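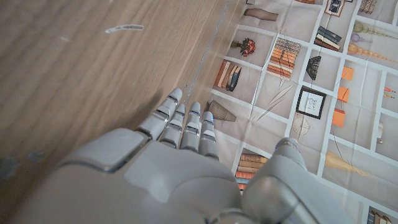
Figure 2. Robotic hand over a tabletop, fingers extended.

Section 3: Setting Up Your Tutico Table Radio
Revised 7/3/19

Welcome to the part of the guide where you finally get to hear something! If you worked through Section 2, your Tutico is out of its box, the foam plugs are out of the speaker, and the cord is sitting somewhere nearby. Pour yourself a cup of coffee and keep it well away from the radio, please.

Choosing a spot

1. Pick a flat, steady surface within reach of a wall outlet. The cord is five feet long, and we would much prefer you move the radio than stretch the cord.

2. Leave a hand's width of space behind the cabinet. The back panel gets a little warm during long listening (a whole ball game, say) and it needs some air.

3. Keep the radio away from microwave ovens, dimmer switches and older fluorescent lamps. These are the usual culprits when a customer writes to us about a buzz.

CAUTION: Do not set the radio on top of another appliance, even one that is switched off.

Connecting the power

4. Push the small end of the cord into the socket marked DC IN until you feel it click. It takes a firmer push than you might expect.

5. Plug the other end into the wall. The display lights up and shows a row of dashes.

6. Open the little door on the bottom and slide in the two AA batteries. They keep the clock going if the power fails, but they will not play the radio.

NOTE: If the dashes do not appear within a minute, unplug the cord, wait a bit, and try a different outlet before you call us.

Setting the clock

7. Hold down CLOCK until the month blinks. A new radio always starts out in January, whatever the season happens to be where you live.

8. Turn the large knob to change the month, then press it in. Do the same for the day, the year, the hour and the minutes, in that order. If you sail past the one you want, just turn the knob back the other way.

9. Press CLOCK once more to save. The dashes go away and the time takes their place.
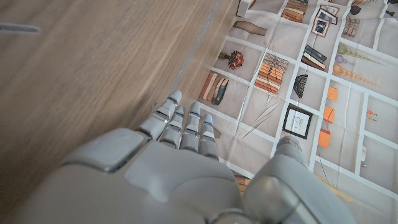
Derora Customer Care, Listening Products Group, Plenduditz

Finding your stations

10. Pull the antenna all the way up. In a brick or concrete building, you may want to try it at a slant toward the nearest window.

11. Press BAND to choose AM or FM.

12. Hold SCAN until the display reads SEARCH. Now the radio goes hunting on its own, and you can leave it be. The Giraldo tuner can remember more than 1,057 station entries across both bands, so please don't worry about filling it up!

13. When the search is finished, the first station plays at low volume. Turn the small knob to bring it up to where you like it.

Saving a favorite

14. While your station is playing, hold any of the numbered buttons until you hear a beep. That button now belongs to that station. To change your mind later, tune to something else and hold the same button again.

NOTE: Favorites for AM and FM are kept separately. If button 3 seems to have forgotten your morning show, press BAND and see whether it was hiding on the other side. We get a good many letters on this one, and they are nearly always very polite.

CAUTION: Lower the volume before plugging in headphones. The headphone jack does not have its own volume setting, and a loud speaker level will be a loud headphone level too.

For alarms and the sleep timer, turn to Section 4. Cleaning the cabinet and replacing the antenna are covered in Section 5.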